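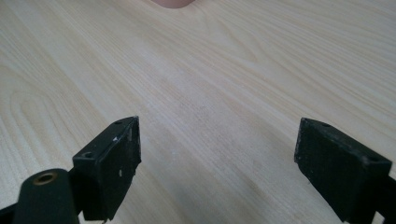 What is a robot gripper?
A gripper is the part of a robot that does the job of your hand. It closes on a thing, holds it, carries it somewhere and lets go.

I spent a morning at the Wetgate open day, and the grippers were my favourite bit by a mile! The one I got closest to was called Skona. It has 2 black fingers (no thumb, no pinkie) and they're shaped more like blocks than the wiggly fingers you and I have. They slide together, they slide apart, and that's the whole trick.

You might think picking up a grape is easy. Try it with two rulers! Squeeze too hard and you've got juice. Too soft and it rolls under the couch. A robot has to learn how much squeeze is enough, and it learns by practising over and over. One of the Wetgate robots, Urano, had done around 500 practice grabs before we came to see it.
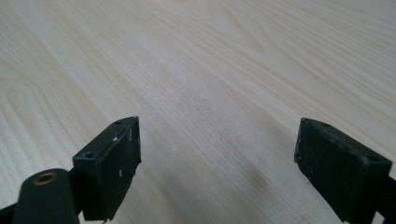
So what does a gripper do when it isn't gripping? It waits with its fingers open, a bit like a goalie. Opening up wide is part of the job too, and if the fingers aren't far enough apart they'll just bonk into the thing they're meant to grab. I watched Urano bonk a yellow sponge clean off its stand. Everyone cheered.

After the snack break we got to have a go ourselves. My line had 24 kids in it, plus me, the only one with grey hair, and I still dropped my block. Twice!

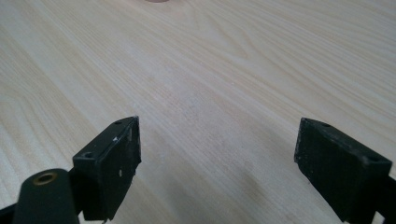
Open wide! Gripper fingers over the wooden tabletop.

If you'd like to try this at home, tape a craft stick to your thumb and another to your pointer finger, then pick up a sock, a marble and a cracker. Which one was the hardest?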